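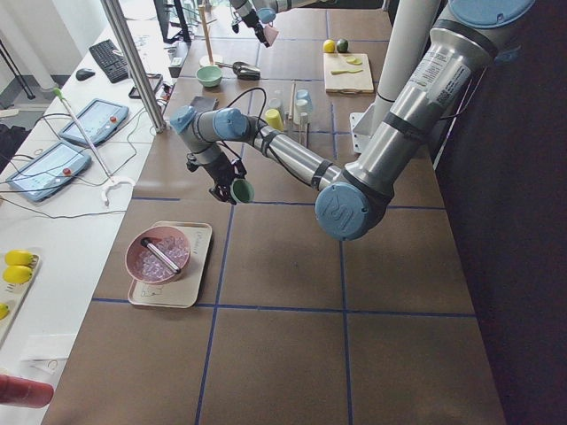
Last changed: 2020-11-23

I gave up coffee in September and went over to iced tea, and a few people have asked how I make it. There isn't much to it, but I did get it wrong for long enough that I may as well write down where I ended up.

The first problem was bitterness. I was pouring boiling water on black tea, forgetting it, and then dumping ice on top. Kelly Peixoto, who I used to share a kitchen with, told me to stop using the kettle altogether and put the leaves in cold water overnight. I didn't believe her. I tried it with a bag of Marinho loose black that had been open for months and it came out smooth, even with old leaves.

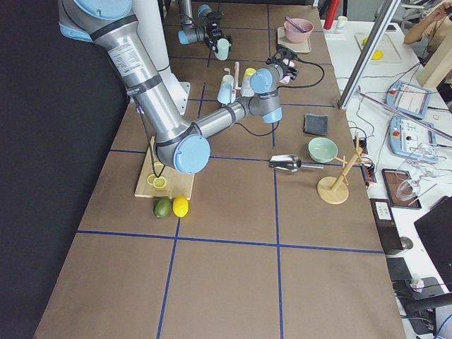 The second problem was strength. Cold water takes less out of the leaves, so you need more of them than you would for a hot pot. I use 20 grams to a big jug and leave it in the fridge for 13 hours. I have gone to 17 when I slept in and it was fine — a bit darker, still no bitterness. Green tea is less forgiving and I take it out sooner.

Strain it twice. The fine dust gets through the first time and settles at the bottom of the jug, and the last glass is unpleasant.
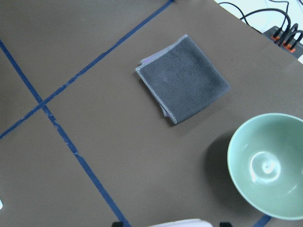
What I add to it

Mostly nothing. Kamran Sandhu puts in a syrup made of equal parts sugar and water with a strip of orange peel, and when he visits I make that. Sugar straight from the bag doesn't dissolve in cold tea, so if you want it sweet you do need a syrup or honey loosened with a spoon of hot water.

Mint is good if you add it at the end. I left it in overnight once and the whole jug tasted like toothpaste. Lemon goes in the glass and stays out of the jug, where it turns the tea sour by the second day.

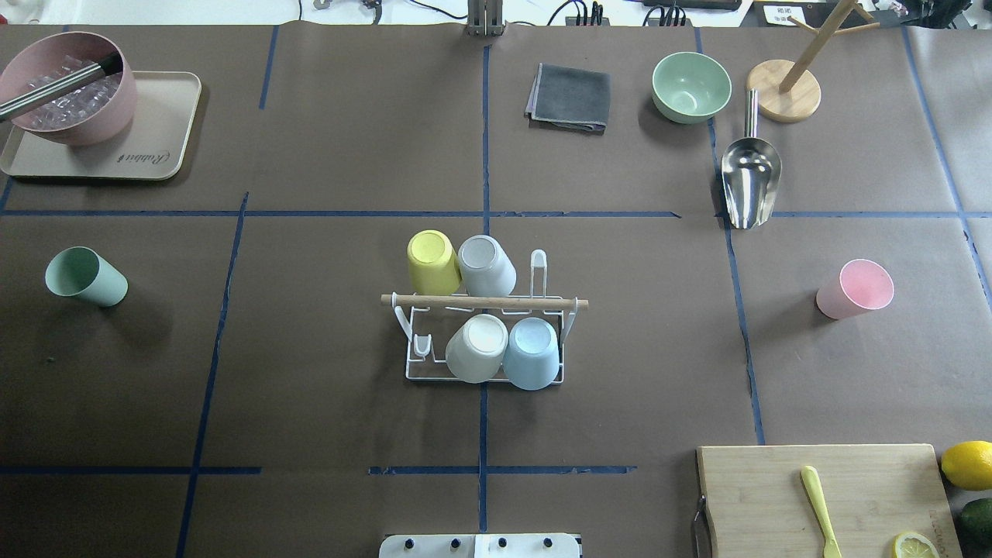
Ice matters more than I thought. Small cubes are gone in minutes and you are left with pale water, so I freeze some of the tea itself in an old tray and use those. They look murky but they don't thin anything out.

A jug keeps three days in the fridge. After that it goes flat and I pour it on the ferns. I still miss coffee at work, mainly the walk to get it. Next I want to try a roasted green that Raíssa Cavalcanti brought back from a trip, and I'll add the timings to this page once I have them.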